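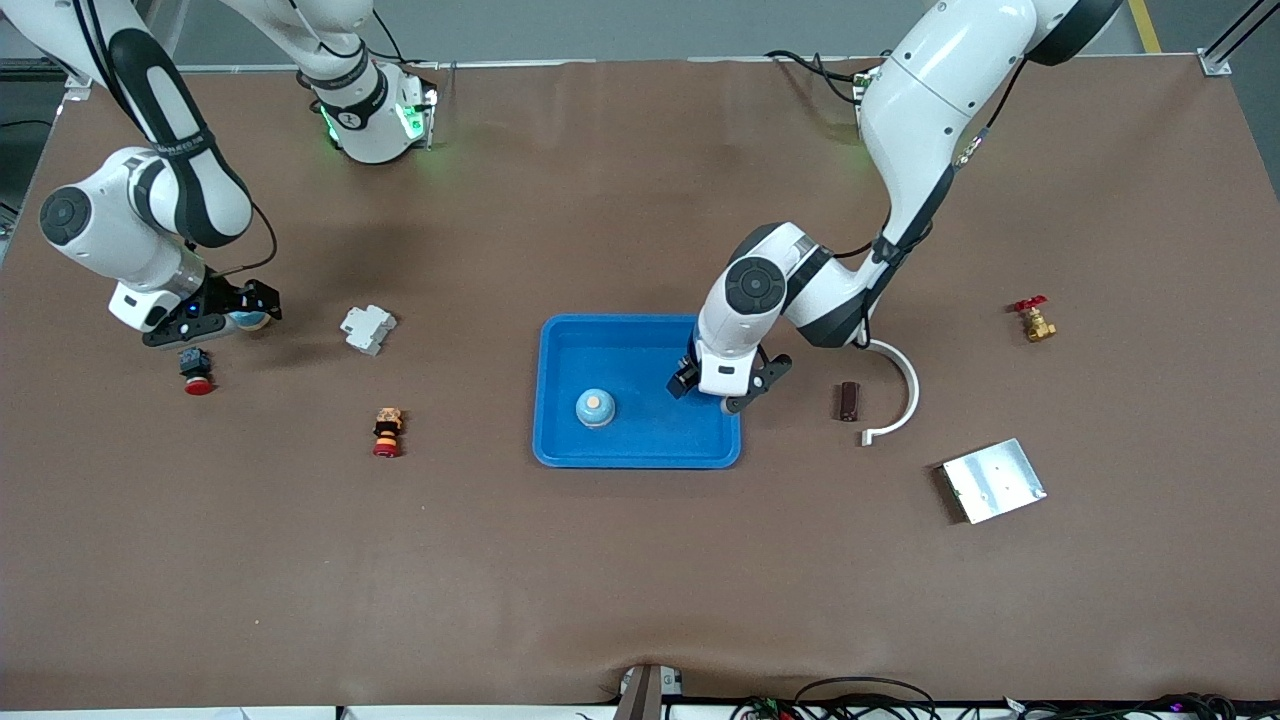
Small parts sorting, bench by the window, February, started 9.40 in the morning

Search the notebooks Go Clear

I have been meaning to get to the Pellotwood leftovers for weeks, and this morning I finally ran out of excuses. For anyone who missed it, these are the bits that came back when the old control panel was stripped out: push buttons, caps, rail-mounted things, and a good many pieces that must have belonged to something once. The box weighed nearly 300 grams more than the delivery note said, which I put down to someone having thrown in a handful of screws as a kindness.

The big brown mat is a joy, I must say. Small parts stay where you put them instead of skating off towards the floor, and the colour is dull enough that anything white or red shows up straight away. The blue tray lives in the middle and is for pieces that are going back into stock. Everything else waits on the mat until its turn comes. The first one in the tray was the light blue round one with the little orange dome, a knob or a cap of some sort. I looked through the Hayashi catalogue over a cup of tea and got as far as page 227 without finding its match, so for now it goes down as "knob, blue and orange, unknown" and I shall try the older catalogue after lunch.

The white boxy one with the steps in its sides looks to me like a relay or a small breaker for a rail. I would rather not guess between the two on the label, so it gets a paper tag with a question mark until it has been on the tester. The black square button with the red round cap is easier, as we have a drawer for those (drawer 74, the one that sticks, lift it a little as you pull). Please don't put red caps in drawer 70 again! It took me half of last month to get them all out.

Still to do:
- tester for the white one
- ask Ernico whether they want their share of the caps back
- new paper tags, the string kind, the sticky ones leave a mess
- find the lid for the Ferken box

Stopped at 12.15 for lunch. Tray left on the mat, please leave it as it is, I'll carry on from the left-hand side this afternoon.

Workshop notebook, shared copy | Contact the parts store | © Pellotwood workshop | Back to top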